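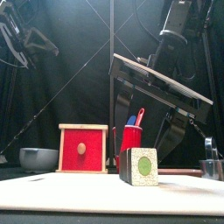
Cullik is delighted to announce the release of its free poetry and memoir guide for secondary schools, which opens to all teachers this August. The guide grew out of our schools project in Gultlow and Timden, and it gives English departments a full term of lessons on life writing, from first notes to a finished piece read aloud. The opening lessons need very little in the way of kit. A few household objects on a white tabletop, with a black curtain behind them, will do nicely for the first writing task, in which pupils choose one thing and write down a memory it brings back (it doesn't have to be a happy one, or even a true one). From there the class moves on to voices, places and family sayings, and then to the poems themselves.

FREE TO USE, FREE TO CHANGE

Everything in the guide can be copied, cut up, rewritten and passed on. Teachers can drop the lessons into an existing scheme of work, translate them for use at home, or pull out a single worksheet for a wet lunchtime club. All we ask is that the Cullik name stays on the first page and that nobody charges for the result.

We feel strongly about this! During the trial, some of the best pages in the guide came from teachers who had taken our early drafts apart and put them back together in a different order. One department in Timden turned a lesson on line endings into a lesson on punctuation, and their version is now the one we print. Another school sent us a marked copy with so many arrows on it that we had to ring up and ask which way round it went.

WHAT THE TRIAL SHOWED

43 schools took part in the trial, and between them they sent in 3,238 pieces of pupils' writing. There were poems, diary pages, letters to grandparents, a recipe in rhyming couplets and one very long account of a caravan holiday, which ran to 3,000 words and was read out over two lessons at the request of the class. Our readers went through every single one, and the guide's sample pieces are all drawn from that pile, with the permission of the pupils and their families. They are printed without pupils' names.

The trial also changed our minds on several points. We had planned to begin with published poems and ask pupils to write in reply to them. Teachers told us that many pupils froze, and that the ones who did write tended to copy the shape of the poem in front of them. In the finished guide pupils write first and read afterwards, so by the time they meet a published poet they have already had a go at the same problem themselves. The talk in the room was livelier this way round, and we were sent far more questions about the poems as a result.

Reading aloud has its own section, much longer than we first intended. It covers where to breathe, what to do with a line that trips you up, and how to listen to somebody else's work. Pupils who would sooner not stand up can record their piece or hand it to a friend to read, and the marking sheet treats all of these in the same way.
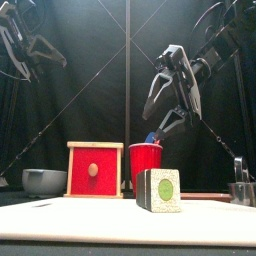
One teacher at a Gultlow school told us that her quietest group had asked to carry on with the memoir lessons after the unit was over, and that she had started writing alongside them – "badly, at first, which they loved" – because it seemed unfair to sit there with the register while everyone else did the hard bit. She added that she would like to see more on editing, as her pupils were happy to write a first draft and much less happy to look at it again.

We took that last point to heart. The August edition has a new chapter on second drafts, with paired activities, a set of short questions for pupils to ask of their own work, and pages from one poem at each stage of its life, crossings-out included.

HOW THE GUIDE IS ARRANGED

The guide comes in 3 parts. Part one covers memory and objects, part two covers people and speech, and part three deals with drafting, reading aloud and making a class anthology. Each lesson fits on a double page, with the teacher's notes on the left and the pupil sheet on the right. There are large-print copies of every pupil sheet, and a plain version without shading for schools that need to save on ink.

A reading list at the back suggests poems and short memoirs for different ages. Most can be found in school or public libraries, and we have marked the ones that work especially well when heard before they are seen.

JOIN US ONLINE

To mark the release, the Marwat reading room will host an open online session on Friday at 4.30 pm, with a walk through two of the lessons and plenty of time for questions. Teachers, trainee teachers, librarians and home educators are all very welcome, and there is no need to have seen the guide beforehand. A recording will be available afterwards for anyone stuck in a staff meeting.

Schools that would like printed copies can ask for them through the Cullik schools desk. Stocks are limited, so please order only what you will use and share where you can. We would also love to see what your pupils write – send us their anthologies, and tell us which lessons you changed.

Notes to editors: Sample pages, pupils' poems cleared for publication and further details of the trial are available on request from the Cullik press office.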